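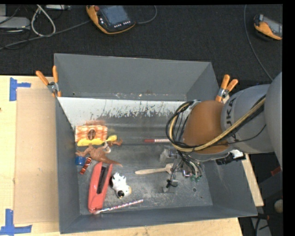
Prarkada writes the software that sits between a camera and a robot arm and tries to stop the two from blaming each other. Our planner takes in whatever the perception side believes is there, picks a grasp, and finds a path that doesn't end in the wall of the bin. A dinosaur lying on its side next to a coral-red stapler is a fair sample of what we ask it to sort out. The wooden spoon has its own channel in our bug tracker.

Jagadeesh Rodrigues and Usha Warrier started the company after several years of writing the same motion planner for different employers. They decided to write it once more and keep it. Muthu Varghese runs perception. Yuzuki Tamura owns the replay tool, Nakpan, which lets you step through a failed pick at any speed and feel bad about it in detail.

The current release ships with 289 regression tests, 63 of which began as customer complaints. A full run takes nearly 56 minutes – long enough for lunch, and we have planned accordingly.

We work from one floor in Flavdale and sell to people who already own a robot and would like it to behave. Version 4 is due in November. Krishnamoorthy Panicker answers the support mail, usually the same day, sometimes at length.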